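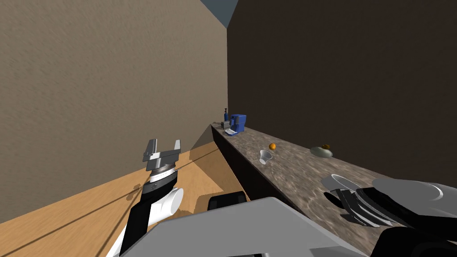

3/17/22. Day two of putting Praline back together, and I am writing this at the bench with a mug of tea going cold because if I leave it until Monday I'll have forgotten which way round everything went. Most of today went on the left wrist, on the bench and in the simulator both. The kitchen world is still the one I like best for checking a home pose, as the counter gives you something to be wrong against, and with the left gripper held fingers up and a little apart, and the right one brought in just over the white plate, any error in the shoulder offsets shows up very quickly. I had the right one in that spot for a good part of the morning while I fiddled with numbers.

The fault, for anyone picking this up cold: the left gripper was closing fine but opening late, and now and then it stopped short of full travel. The log had it down as a controller timeout and we all believed the log for longer than we should have. With the wrist cover off I found the signal cable had been rubbing on the inside of the cover screw boss. The sleeve was worn through on one side and two of the strands had gone. Lovely neat damage, you could have used it in a training course.

New cable is from the Leung drawer (second one down, behind the spare fingers, please put the bag back when you take one). It is 40 mm longer than the old one, so there is a bit of slack to lose. I tried folding it back along the forearm first and didn't like it, it bunched up as soon as the wrist turned past halfway. In the end I took it once round the inside of the wrist, loosely, with a soft tie at each side of the boss. Turned the joint by hand from stop to stop, then did it again with my finger on the cable. Nothing pulled and nothing pinched. The boss itself had a sharp lip left on it from the moulding, so I took that down with a fine file and wiped everything out afterwards with a damp cloth. There was a surprising amount of grey dust in there!

While the cover was off I cleaned the finger slides as well and gave them a thin smear of the Prallum grease. Thin really does mean thin – last July somebody (it may well have been me) was generous with it and we spent an afternoon getting it back out of the position sensor.

Screws: there are 6 in the wrist cover and they are not all the same length. The two short ones go nearest the fingers. If you put a long one there it will go in quite happily and then press on the board, so lay them out in order as you take them out. I've put a strip of masking tape inside the lid of the toolbox with the order written on it.

After that, zeroing. I did the left gripper first, closed to open, and saved the new limits under the Clernness profile, leaving the old profile where it was in case we want to compare. Then I loaded the same limits into the simulator and ran the home pose again. The left one sat where it should. The right one came out slightly low over the plate, which puzzled me until I saw I'd left yesterday's tool offset switched on. Switched it off, ran it again, happy with that.

Then the long run on the real arm: 900 open and close cycles with nothing in the fingers, at normal speed, and I stayed with it for the first part with my hand near the stop button and then got on with tidying the drawers. No late openings in the log. The wrist was a little warm to the touch by the end but no more than the other one gets.

Still to do. The right wrist has the same cover and so presumably the same sharp lip, and I'd like to open it before it does the same thing to us. We are down to one spare cable, so another couple want ordering. The home pose in the start-up script still has the old left limits typed in by hand, and I ran out of steam before changing it, so please don't start Praline from the script until I've done that. Use the Clernness profile from the menu and all will be well.

Cover is on, arm is parked, brake is set, key is on its hook.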